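Chapter 11
Can a Machine Do the Chore Yet?

In this chapter you will learn how to judge a claim that a machine can do a household or shop-floor task, why the same task can be easy in one building and impossible in the next, and how a work cell is planned before any metal is cut. You should already know the terms "task", "cycle" and "fault" from Chapter 3.

11.1 A question with a bad form

People like to ask whether machines can fold clothes, empty a dishwasher or pack a box. The question sounds simple, but its form is bad. Fold which clothes, how fast, and who is called when a sleeve is inside out? A machine which folds 200 identical towels in a laundry has done something useful. It is still very far from the basket of mixed washing that stands in an ordinary bedroom.

For this reason we will not use the word "can" alone in this book. We will say that a machine can do a task under given conditions, at a given rate, with a given amount of help. These three items we call the terms of the claim. When one of them is missing, the claim cannot be tested, and the reader should ask for it.

Take a small case. The Wieser bakery in Dirnport bought a machine to move trays of rolls from the cooling rack to the packing bench. In the trial it moved 718 trays and dropped none. The owners were pleased and signed the contract in July. In the autumn the bakery began to use a second kind of tray, with a lower rim, and the machine needed a person beside it for most of the morning shift. The arm had not become worse. The terms had changed, and they had never been written down.

11.2 Why chores are hard

A chore is seldom one action. When you clear a table after dinner, you look, decide, lift, carry, tip out what is left, and put down. You also do many things you would not mention if somebody asked you: you hold the wet glass more tightly, you push a chair with your hip, you see that the sink is full and wait. Writing a list of such hidden actions is the first exercise of this chapter, and most students stop too early. A good list for "make the bed" has more than thirty entries.

There are several sources of difficulty, and they do not have the same weight in every place.

Soft things change their shape when they are touched. A shirt, a bag of flour or a cable does not stay as it was when the camera saw it, so the plan made from the picture is soon out of date.

Shiny and transparent things are seen badly by many sensors. A clean glass in strong light may give almost no usable signal, and a steel lid may show a reflection of the lamp where the edge should be.

Contact is difficult to predict. To wipe a pan you must press, and how much you must press depends on what is burnt to it. Human hands solve this without much thought. A machine must measure force, or it must have fingers or tools which give way a little.

Finally, there is variety. A factory may spend a month to remove variety from a task, with fixtures, marks on the floor and parts that always arrive the same way up. A family does not live like this and does not want to. Here is the main difference between the home and the shop floor, and we will come back to it in section 11.5.

11.3 The order of things that already work

It is useful to think of tasks on a line. At one end are closed tasks, where the place, the object and the goal are fixed. At the other end are open tasks, where all three may change from one day to the next. Putting a part into a machine, closing the door and taking the part out again lies near the closed end. Tidying a child's room lies at the open end, and no product on the market does it well.

Between the two we find the interesting cases. The Ustia project worked for two years on loading a dishwasher in a staff canteen. With the canteen's own plates and cups, 83 items in every 100 went to a correct place at the first attempt. When visitors brought their own mugs, the result fell sharply. The team did not hide this, and the report is good reading for that reason. It gives the terms of the claim on its first page.

11.4 Planning the work before the machine comes

Few engineers today begin with a real bench. They build the work area in software first, with the table, the housing and the equipment next to it, and study reach, clearances and shadow there. A mistake in such a model costs an afternoon. The same mistake in welded steel costs much more, and somebody must also explain it to the customer.
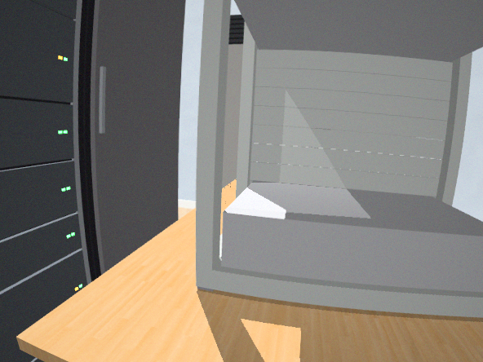 Figure 11.1 Computer model of a work area. An open-fronted grey enclosure stands on a wooden tabletop, with a rack of drive units to the left.

When you read a model like the one in Figure 11.1, begin with the places where a hand or an arm must pass. An enclosure with an open front can be loaded from one side only, and its rim takes away part of the space. Ask then about the light. A bright patch on a wall or a floor is harmless to a person, but a vision system can take its border for the edge of an object.

A model also leaves things out. Dust, a loose screw, a cable that someone has pulled across the table — these appear on the second day of real work. The firm Granus keeps a list of differences between its models and its finished cells, and nearly half of the entries concern small things that people brought into the area and left there.

11.5 Home and shop floor compared

We now have what we need to compare the two settings. In the table at the end of this section, each chore is given with its terms: the conditions, the rate and the help required. Before you look at it, take one chore which you did yourself this morning and write down the same three items. Keep your notes, as you will need them for Exercise 4.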